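Talk notes, Skeridach village hall, 10 October 2020. Slot is 22 minutes plus questions. Water on the lectern, clicker in left pocket, slow down!

## Opening (2 min)

Hello everyone, and hello to those of you joining from home – Laiba Hashmi is watching the chat, so type your questions as they come and she'll wave at me.

I want to talk about tennis balls. Specifically, why they are the colour they are, why they are fuzzy, and why I've spent most of a year unable to walk past one without picking it up.

Quick show of hands: who says yellow? Who says green? (Wait for it. Let them argue. Online people vote in the chat.)

## Where the colour came from

For a very long time lawn tennis balls were white, or black if the court was pale. Then colour television came along, and viewers at home had trouble following a white ball across the screen. The tennis authorities brought in yellow in 1972. Wimbledon held out with white until 1986, which I love.

The official word in the rules is yellow. My own family split straight down the middle on it, and my brother-in-law Adeel still won't have the subject raised at dinner.

PAUSE HERE. Ask Laiba for the chat vote.

## What the felt does

My favourite part, so don't rush it.

Under the fuzz is a hollow rubber ball made from two halves stuck together. Over that go two pieces of felt, each shaped like a fat dumbbell or a dog bone, and the curvy line you see is where they meet. Pass the cut-up ball round the front rows now. Remind people the edges are a bit sticky.

The felt drags on the air and slows the ball down, and it grips the strings so a player can put spin on it. A bald ball skids and flies. A brand new fluffy one feels slow and heavy, which is why you see players holding up three or four before a serve and choosing the smoothest one for the first.

Sound matters too. Drop the new ball, then the old one, right by the microphone. You should hear a clean pop and then a sad little thud.

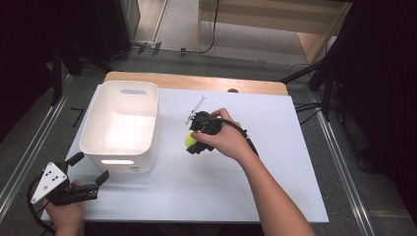
## The Stoker Road survey

Humaira Rana and I asked 166 people at the Stoker Road courts to name the colour of the same ball. We did it on nine different mornings in March, some grey and some gloriously sunny. More people said green when the sky was dull! It's a small survey and I wouldn't hang anything important on it, but it made us very happy.

Things to mention if there's time:

- the man who said "highlighter" and refused to budge
- Kenta Kawaguchi's theory that people who grew up on grass courts say yellow
- Capucine's point that French speakers had no argument at all, they just said *jaune* and carried on playing

## Old balls

Pressure leaks out from the day you open the tin. After a few weeks they're no use for a match, but they're still brilliant for dogs, chair legs, sore backs and teaching small children to catch. Mention the collection box by the door. Balls can go in loose, no tins please.

## Questions

Likely ones: why Wimbledon waited (don't guess, say I'd love to know more), whether pressureless balls are cheating (no, and they last for ages), and where to get the felt offcuts. If somebody asks about real tennis, hand over to Kenta, he's played it.

Thank Humaira and Laiba. Get the cut-up ball back from the front row before tea.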